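Workshop tips: teaching an arm by hand and by remote

Notes from the Brukby bench, revised in September

These tips apply to small two-finger arms used for picking, placing and sorting at a bench. They cover both ways of showing a task: moving the arm by hand with the joints released, and driving it from a leader arm or handset. Read the maker's sheet for your own arm first and keep the stop button within reach of your free hand.

Before you start

Clamp the base. A base that creeps by 2 mm over a session spoils every demonstration recorded after it moved. Mark its outline on the bench with a scribe or a fine pen so that any shift shows up.

Cover the working area with something plain and matt. Gloss paint and varnish throw reflections that change as the arm moves.

Fix the lamps and leave them alone. If the bench gets daylight, draw the blind. A set begun at nine in the morning and finished at four in the afternoon is otherwise two different sets.

Guiding by hand

Hold the arm behind the wrist, never by the fingers. Pressure on the fingers bends them slightly, and the bend is stored as part of the movement.

Keep your hand and sleeve out of the wrist camera's view. Check the playback of the first run before making the second.

Move at half the speed that feels natural. Pause briefly before closing the fingers and again before lifting. The pauses make the recording much easier to divide into steps later.

Driving by remote control

Set the scaling low to begin with. On our Mevent handset we use 4 on the dial for the approach and 2 for the final part of the reach.

Work from the camera picture, not from a direct view of the bench. If you look past the screen at the real object, you will be using information the arm does not have — the recording will contain corrections that make no sense from the wrist.

Long, narrow parts

Long parts need more care than blocks or cups. Open the fingers wide and bring them down on either side of the part before centring. From the wrist, a part close to the lens can fill the view from top to bottom, and it is easy to misjudge which finger is nearer.

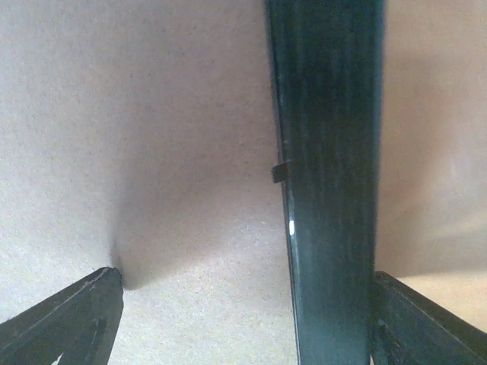

On the Ostthorpe page a reader objects that centring by eye is a waste of effort with a dark part, and that it is better to close slowly and let the first finger push the part across until the second one meets it. That works on a smooth bench with a light part. On anything heavy or tall the part turns as it is pushed, and the grip ends up skewed. Our own practice is to shift the wrist sideways until the gaps match, then close.

Use shadows as a guide to height, with caution. A soft shadow spreads well beyond the thing casting it, so its edge is a poor mark to aim at.

How many runs

For a single part in a fixed place, 12 clean runs were enough for us. For the same part laid at varying angles we recorded 156 and discarded the ones with a fumbled close. Label discarded runs instead of deleting them, as they are useful for checking the stop conditions.

Wipe the finger pads between sets with a dry cloth. The De Smet pads we fit pick up dust and begin to slip.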